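Home Reviews Home & Laundry Travel Archive Contact
5 min read

The Trekbridge packing cube set, after a summer of use

I have never believed in packing cubes. A suitcase is already a box, and putting smaller boxes inside it seemed like a way to sell zippers to nervous people. But my brother-in-law Anselmo would not stop talking about his Trekbridge set, so in July I bought the compression version and took it on two trips.

You get five cubes in the set, in sizes that don't quite match anything. The large one is too wide to sit next to the medium one in a carry-on, at least in mine, which is an old Bravus with the wheels poking up through the floor. I ended up standing it on its side. The box says the cubes "double your space." Mine did no such thing. Squeezing a cube flat makes it thinner and also wider, and the suitcase lid closes on the same pile of clothes it closed on before.

The second zipper is the one that does the squeezing. It works if you go slowly and keep a finger behind it. Twice it caught the lining, and by the end of the first trip there was a small snag at the corner of the medium cube. The main zippers have been fine.

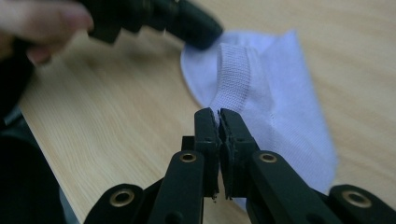 Folding matters more than the cubes do, and the little card that comes with the set gets it wrong. It tells you to roll everything. Rolled shirts leave gaps at the ends of a square cube and come out with creases running in every direction. I went back to folding flat. A thin knit like the pale lavender one on the wood tabletop wants a flat surface under it and a little pressure along the edge, and then it goes in the cube as a neat slab. Jeans you can roll if you like. They don't care.

What about weight? The full set came to 218 grams on my kitchen scale. That isn't much, but I paid for the baggage allowance and I would sooner spend it on socks.

I will give Trekbridge this: living out of the bag was easier. At a rental in Mandanholm with one narrow shelf, I pulled out the shirt cube, unzipped it, and left it there like a drawer. I stopped digging. Would a cloth shopping bag have done the same job? Mostly, yes. I tried one on the second trip for underwear and missed nothing.

Anselmo says I bought the wrong version and should have skipped compression. He may be right. The plain cubes cost less and have one fewer zipper to snag. I also borrowed an Arango cube from a neighbor, and the mesh top on that one let me see what was inside, a feature I'd take over squeezing any day.

Good for: long stays, shared suitcases, people who repack every morning.
Skip it if: you travel for a weekend and already fold your clothes.

I'm keeping the two small ones. The rest are in the closet holding winter hats.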